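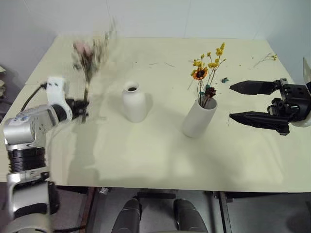 Tuesday, 10:40. Left arm carrying the pink bunch, right fingers open near the tall vase.

Gripper swap, day two. The right arm has the long tapered fingers on now. The Trnka pads are back in the drawer until Žofie Paulík has looked at the split in the rubber. She thinks it was there when they arrived from Militz. I think I overtightened them. Either way they are out of the comparison for this week.

Task is the same as before: take a dried bouquet by the stems and get it into a vase without shedding half of it. Small white vase for the left arm, tall one for the right. Dried stems are a miserable thing to grip. They crush at a force where a pen would still slide, and a bundle has no real width, so the close position means very little.

Settings this morning:
Controller: Eller, firmware as delivered
Close force, left: 135 on the Eller scale (no unit in the manual, have asked)
Close force, right: same
Open position: 3956 counts
Close target on the bundle: 1665 counts, then hold on force

At 586 counts the fingers are well past anything useful on this bunch and you hear stems go. Put a soft stop above that before anyone runs it unattended.

Tapered fingers vs. the Trnka pads, so far: the tips get in between stems much better, and I can come at the tall vase from the side without knocking the flowers that are already in it. Downside is the contact patch. With a narrow grip the whole bunch wants to pivot when the arm speeds up, and the heads swing out behind the wrist. The pads held the angle better. Slowing the transfer helps, but then the left arm is waiting on nothing for half the cycle.

Camera: the fast lateral move smears the flower heads badly at the current exposure. Fine for a person watching, bad for the Fikeo tracker, which loses the bunch and then finds it again on the sunflower. Shorter exposure means more light over the bench. Try that before touching the tracker settings.

The wrist cable loop on the left arm needs watching at full reach. Add a clip — the printed ones, not the zip ties.

Crumbs all over the back of the table again. Sweep between runs, the depth picture picks up the bigger pieces.

To do
- mail Eller re force units
- ask Žofie if the tips can take a thin silicone sleeve
- repeat with the transfer at reduced speed, same bunch
- then a fresh bunch, old one is getting thin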